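手首カメラ視点で天板に偽障害物が出る(Drestusora / Plorby)

カテゴリ:認識・計画 > 深度処理
状態:未解決

投稿者:morikawa_m

双腕でサンダルを靴棚に載せるタスクを組んでいます。認識は Drestusora、軌道計画は Plorby です。手首カメラの深度から作る占有マップに、ときどき天板上の小さな塊が残り、Plorby が把持前のアプローチを棄却します。棄却理由は毎回 start_state ではなく goal 側の collision で、相手オブジェクトは unknown_cluster です。

天板は板を継いだ木目で、明るい板に茶色の板が混ざり、節もあります。表面に艶があり、左上の板には青白い反射が乗ります。手首カメラの画像を貼ります。

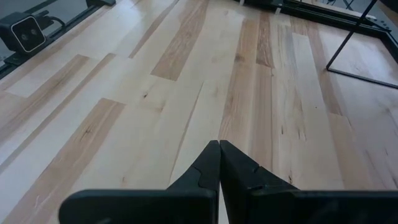

Dillberg 作業室、2023年12月10日
作業メモより転記。

手首カメラの記録 1,629 フレームを再生し、占有マップ更新後のクラスタを数えた。天板平面より上に unknown_cluster が立ったのは 33 フレーム。平面推定は RANSAC、閾値はデフォルト。自己マスクは URDF から生成、パディングなし。時間方向の統合は有効で、減衰係数もデフォルトのまま。

クラスタの位置は節の近くに出ることが多い印象ですが、画像座標での集計はまだしていません。今のところ木目のコントラストでステレオマッチングが誤対応していると見ています。天板に無地のマットを敷けば消えると思いますが、敷かずに済ませたい。閾値の調整で逃がせるものでしょうか。

投稿者:kurek_b

木目が原因という見立てには同意しない。パッシブステレオなら模様はあったほうが対応が取れる。困るのは無地と鏡面と繰り返し模様で、この天板の板は長さも色もばらばらだから繰り返しとしては弱い。マットを敷いて消えたとしても、同時に艶も消えるので切り分けにならない。

先に指を疑う。画像の下側をかなりグリッパが占めていて、左右の指先が中央やや右で寄り、間に細い隙間がある。この隙間の縁は前景と背景の混合画素が出る典型的な形で、パディングなしの自己マスクではまず取り切れない。混合画素は指と天板の中間の深度になるから、天板から浮いた塊に見える。

投稿者:morikawa_m

指の縁なら手首座標で固定された位置に出るはずでは。クラスタは world で見ると止まっています。

投稿者:kurek_b

時間統合が有効なら止まって見える。一度書かれたボクセルは、その光線が再度通るまで消えない。減衰だけに頼っていると残る。raw の深度を手首座標で見てから判断してほしい。統合後のマップを world で見ても発生源は分からない。

投稿者:shimada_k

反射にも一票。艶のある面に照明が映り込むと、左右のレンズで輝点の位置が面の模様と別の視差を持つ。映り込みの虚像は面より奥にあるので、素直に計算すると天板より下に沈む。上に浮く塊の説明にはならないが、沈んだ点が RANSAC の inlier に混ざれば平面そのものが下がり、正しい天板の点が「平面より上」に判定される。

以前、光沢のある台で平面が 2 mm 下がっただけで、同じように unknown_cluster が出たことがあります。こちらの環境では inlier 閾値を狭め、飽和画素を深度計算の前に落として収まりました。

平面のパラメータをフレームごとに出力すれば、すぐ確認できます。

投稿者:kurek_b

平面の沈み込みなら塊は天板全体に散るはず。小さな塊が単独で立つという元の記述と合わない。

投稿者:shimada_k

全体に散った点はクラスタの最小点数で落ちます。残るのは密度の高い所だけなので、単独に見えても矛盾しません。最小点数の設定値を聞くまでは否定できない。

投稿者:nshibata

横から失礼します。棚側のカメラ、つまり手首ではなく固定カメラのマップではどうなっていますか。外部パラメータがずれていると、片方のマップの棚やサンダルの縁が、もう片方では浮いた塊になります。Stetsiuk で校正した日と、その後にカメラの台座へ触ったかどうかも知りたいです。

投稿者:morikawa_m

最小点数はデフォルトです。校正は Stetsiuk で 3 月に行ったきりで、台座の増し締めをした記録があります。校正より後です。

Plorby に入れているマップは、手首と固定の 2 系統を統合したものでした。最初の投稿で書き落としていました。固定カメラの画像を追加します。左のグリッパの先端がサンダルのストラップに近い状態で、もう一組のサンダルは棚の右半分にあります。
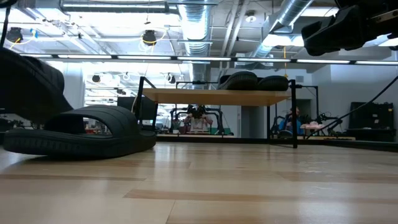

切り分け手順の案(uchida_t)

ここまでの仮説が混ざってきたので、順序を提案します。投稿者は uchida_t です。設定変更は一項目ずつ、同じ記録の再生で比較してください。

1. 時間統合を切り、固定カメラの入力も外す。手首カメラ単独の raw 深度で 33 フレームを見直す。ここで塊が消えるなら、kurek_b さんの混合画素説も shimada_k さんの平面説も後回しにできます。

2. 残った場合、点を手首座標に投影する。指の輪郭に沿うなら自己マスクにパディングを足す。沿わないなら 3 へ。

3. 平面の法線とオフセットをフレームごとに出力し、飽和画素の割合と並べる。相関があれば反射側を処理する。露出を下げるのは最後にしてください。黒いサンダルの深度が先に欠けます。

4. 1 で消えた場合は外部パラメータを取り直す。増し締め後に校正していない時点で、結果によらずやるべき作業だと思います。

それから、固定カメラ側では棚の棚板と黒い金属フレームが天板の奥に立っています。細い脚は深度が欠けやすく、縁だけが残ることもあるので、棚はマップに任せず collision object として登録したほうが Plorby の挙動は安定します。サンダルも全部黒なので、把持対象の登録を占有マップから差し引く処理が入っているか確認を。差し引きの範囲が狭いと、ストラップの一部が unknown_cluster に化けます。

投稿者:kurek_b

4 は 1 より先でいい。ずれた外部パラメータのまま比較しても、統合後の結果は読めない。

投稿者:uchida_t

先に取り直すと、記録済みのデータが古い校正に対応したまま残り、原因がずれだったのかを確認できなくなります。再生用に古いパラメータを保存しておくなら、どちらが先でも構いません。

投稿者:kurek_b

保存するなら異論はない。ただ手順 2 のパディングは、指の先端だけ大きくするのは勧めない。把持直前にストラップの点まで消える。

投稿者:nshibata

背景側のクロップも確認してください。固定カメラの視野には、棚の向こうに別の作業台と人が入っています。作業領域のボックスで切っていないなら、そこの点も計画に渡っているはずです。unknown_cluster の座標が作業領域の外なら話が変わります。

投稿者:morikawa_m

手順 1 だけ先に実施しました。古い外部パラメータは別名で保存済みです。

統合オフ、手首単独で再生したところ、塊が残ったのは 2 フレームだけでした。どちらも手首座標では指の隙間の縁にあります。残りは手首単独では再現しません。木目が原因という見立ては取り下げます。

クロップは固定カメラ側にも入っていて、座標は作業領域の内側でした。サンダルの差し引きは有効ですが、範囲の値をまだ追えていません。

投稿者:shimada_k

平面の出力は、それでも一度取っておいてください。統合オフで減ったぶんのうち、どこまでが固定カメラ由来かはまだ分かれていません。統合オンで手首単独の条件が抜けています。

投稿者:morikawa_m

確かに 1 で二項目を同時に切っていました。統合オン・手首単独を追加で回します。再校正はその後に行い、結果はこのスレッドに書きます。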